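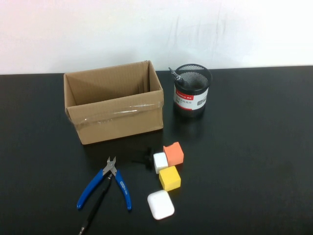 A table, a box and a long afternoon in Edville

29th November
By Oleksandra Mykhailiuk

Search this site Enter keyword Go

The robot at Zirkska's open day had one job, which was to put things in a cardboard box. It did this on a shiny black table against a white wall, at the back of a former carpet showroom in Edville, and people stood three deep to see it.

Zirkska moved into the building in May. The front half still has the showroom's big windows and its old heating, and visitors were asked to leave coats on a rail by the door. The back half is divided into bays, each with a table and a desk for whoever is running the work. The company writes software that lets robot arms handle objects they have not been set up for one by one. It does not make the arms. The system on show is called Wan, and the people who work on it use the name for the software, the arm and the whole bay without seeming to mind which.

I arrived before the first session and was allowed to look at the table while it was being set out. Blue-handled cutters lay open near the front, with a thin black tool running under them. There were three foam cubes, orange, white and yellow, and a smooth white case of the sort that wireless earphones come in. A black mesh pen holder stood beyond them, beside the box. It could have been the end of anybody's workbench, and I was told that the choice of objects had taken most of a morning.

The cubes are there because they are easy. Foam gives a little when it is squeezed, so a grip that is slightly off will usually still hold. The case is harder. Its corners are rounded and its surface is glossy, and a grip that lands too high tends to slide off. Cutters are harder again. With the handles spread apart there are several places to take hold of them and most are bad ones. Pick them up by the end of one handle and the rest swings.

"People always want to see it do the cubes," the engineer running the first session said. "We'd sooner they watched the pliers."

The first session began at eleven. A member of staff read out the order of work, the arm was switched on, and it moved to the yellow cube, closed on it, lifted it and let go over the box. The whole thing took less time than I needed to write it down. The orange cube followed. At the white one it stopped a short way above the table, waited, went back up and came down again from a different side. A boy near the front asked if it was broken. He was told it had changed its mind, and then, when his mother laughed, that this was a fair way of putting it. The system scores each grip before it tries one, and if the score falls as the arm gets closer it backs off and looks again.

The case went in at the second attempt. The first time it turned under the fingers and ended up some way from where it had started, and the arm had to find it again. There was a small cheer when it dropped.

Then the cutters. The arm took them near the pivot, where the handles meet, and they came up fairly level. Halfway to the box one handle dipped. The arm slowed down, carried on and released them, and they caught the rim on the way in and went over the edge on the inside. In the afternoon session the same move failed twice. The cutters were put back by hand each time and the visitors were told plainly that it had failed. I was glad of that. I have been to demonstrations where the difficult item is quietly taken away after lunch.

A screen beside the bay kept a running total for the week. When I first looked it gave 1,425 attempted picks. Under it was a second number, 103, for picks where a person had needed to step in and move something. The staff were more interested in the second number than the first. Each of those is looked at the next morning, with the recording, and sorted by cause. The commonest cause that week was objects touching one another. Two things pressed together can look like one thing to the software, and the arm will then try to lift both or will push one away while reaching for its neighbour.

Dark objects are another cause. A small black item on a black table is hard to make out, even for a person standing over it. I asked why they did not use a white table, as several visitors did during the day. The answer was that one of the company's first customers has dark benches and will not be replacing them. Glossy surfaces also throw back reflections, and the arm has in the past reached down for the reflection of something instead of the thing itself. It does this much less than it did.

That customer is a repair workshop in Cisdale which takes in small household electrical goods. At the end of a shift the benches there are covered in hand tools, clips, bits of packing and parts that may or may not be wanted. Clearing them is dull work and it falls to people who would be better used mending things. The workshop manager had come over for the day and stood at the side with a cup of tea. She said she did not expect a machine to tidy the way her staff do. She wanted the benches to be mostly clear when the morning shift came in, and she wanted nothing dropped on the floor.

She had a list of questions and went through them with one of the engineers between sessions. Could it leave some things where they were? Yes, if they were marked first. Would it know a good screw from a bent one? No. What would it do about the cat? The workshop has a cat. The engineer wrote this down.

About 17 people stayed for the last part of the day, in which visitors could put their own belongings on the table. A bunch of keys went in cleanly. A glasses case went in too, after a long pause. A woollen glove was picked up, dropped, picked up by the thumb and carried to the box hanging straight down, and its owner said it had done better than her husband would. A pocket diary defeated it altogether. It lay too flat for the fingers to get under, and after four tries the arm returned to its resting position and a message came up on the screen asking for help.

I asked the engineer whether the diary was a surprise. She said it was not, and that paper and card lying flat were next on the list, along with anything that rolls. The team has a cupboard of awkward objects collected for this, and she showed me some of it: a shower cap, a bicycle chain in a bag, a plastic lemon. Staff bring them in from home. The cupboard was locked during the open day after a visitor's child got hold of the lemon.

Not everyone was won over. A retired toolmaker who had walked up from the town watched both sessions and thought the arm far too slow. He said he could have filled the box and swept the floor in the time. The staff agreed with him. Speed has been held down on purpose while people are close by, and the trial at Cisdale will run at night with the room empty and the door shut. Even then it will be slower than a person. The workshop manager's view was that she has all night.

The trial is planned to last six weeks, on one bench to begin with. If it goes well there will be a second arm on the bench opposite, and the two will share a box between them, which raises problems of its own that I did not fully follow.

By four the windows at the front were dark and the coats had mostly gone from the rail. In the bay someone was laying the table out again for the evening run, setting the cubes close together this time so that they touched. The total on the screen stood at 2,454.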